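Stekance Workplace Services
Guidance for staff: sorting drinks containers at the table

The following procedure applies to all meeting rooms and break areas at the Hirinwood site. Bottles and cans are to be sorted at the table into two small containers, one for plastic bottles and one for cans, before they are taken to the main collection point.
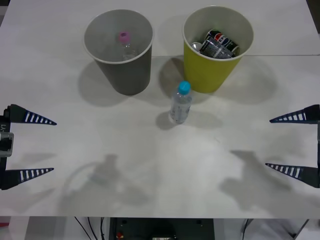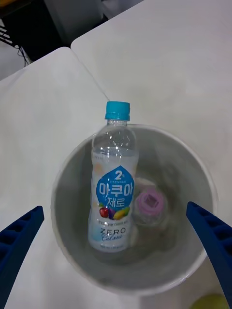

## Before you begin

Place both containers side by side towards the back of the table, leaving clear space in front of them. Use containers of different colours where possible, and keep the same colour for the same material in every room. Bottles that still hold liquid should be emptied at the nearest sink.

## Procedure

1. Stand each item upright in the clear space and check what it is made of.
2. Place plastic bottles in the bottle container, base first. Caps should be screwed back on after emptying.
3. Place drinks cans in the other container. Do not crush them, as a crushed can may have sharp edges.
4. Put loose labels and wrappers in the general waste bin. A label that is still fixed to its bottle may be left in place.
5. When a container is full, carry it to the collection point and empty it into the matching sack. Do not press items down to make more room.

## Sizes accepted

Bottles of up to 800 ml may be sorted at the table. Larger bottles must be taken directly to the collection point. Sacks are changed when they hold 40 items, or on Wednesday, whichever is sooner.

## Cleaning

Rinse plastic containers with warm water and leave them upside down to dry. Paper containers must not be rinsed and should be replaced when they become soft or stained. Replacements are supplied by Satasden in packs of 24 and are kept in the stationery cupboard. Wipe the table with a damp cloth once sorting is finished.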